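Studio Assistant, Brush and Ink Room (casual, part-time)

Stendo Community Arts
Posted Thursday, July 15, 2021

Stendo runs evening and weekend classes in calligraphy, ink painting and bookbinding. We are looking for one person to set up, tidy and look after the brush and ink room during calligraphy classes. You will not be teaching.

Hours and pay

Two evening shifts a week during term, plus one Saturday a month. Casual, with a minimum call of three hours. Pay is under the casual rate in our staff agreement and we will send you the current rate when you apply. The first term is paid as a trial, with a review in November.

The work

Before class you put out felts, paper, ink stones, water dishes and paperweights for up to 7 tables. You check the cupboard against the list on the door and note anything running low. During class you refill water, change paper and help people who are new find what they need. After class you wash the brushes, reshape the tips with your fingers, hang them up by the loop with the hair pointing down, and wipe the tables. Allow 90 minutes for the pack-up after a full class. Students often want to help and you are welcome to let them, but the brushes are your job.

Most of our brushes are for everyday class use and get replaced as they wear. A few are kept on racks for demonstrations and for the large-character class. These are washed separately in cool water with no soap, and they go back on the rack the same night. The racks have carved ends and openwork panels, so they are dusted with a dry soft brush. Please don't use spray on them. If you need to move one, take the brushes off first and lift it by both posts.

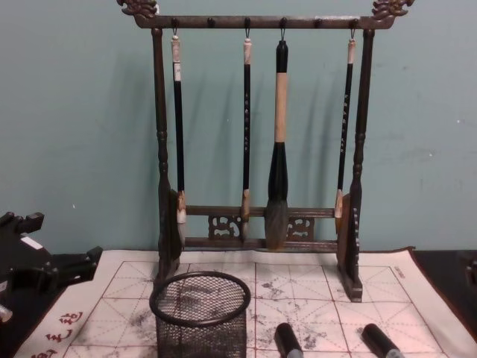 Hidayah Raju says the big brush takes longer than people expect: you keep rinsing until the water off the heel of the hair is clear, squeeze it gently, and never twist it. Small ones are quick, she adds, but they are also the ones that end up left in a dish under somebody's coat.

You will need

Reliable attendance on your rostered evenings.
Care with small and breakable things.
To be comfortable on your feet for a whole shift and able to lift a box of paper.
A current Working with Children Check, or willingness to get one. Some Saturday classes are for families.

Calligraphy experience is useful but we will train you. Being able to read some Chinese or Japanese would help with labelling the paper and ink, and is not required.

What else you get

One free class each term, in any subject with a spare place. Offcuts and practice paper to take home. Tea and coffee.

The room

Upstairs, with a sink at bench height and a lift from the street door. The colour of your clothes matters a bit. Ink does not come out, so wear something dark or use one of our aprons.

How to apply

Send a one-page letter and the name of one referee to Hidayah Raju at the Stendo front desk, or drop them in during class hours. Tell us which evenings you can do. Shortlisted people will be asked to come in for 60 minutes, paid, to help with a pack-up.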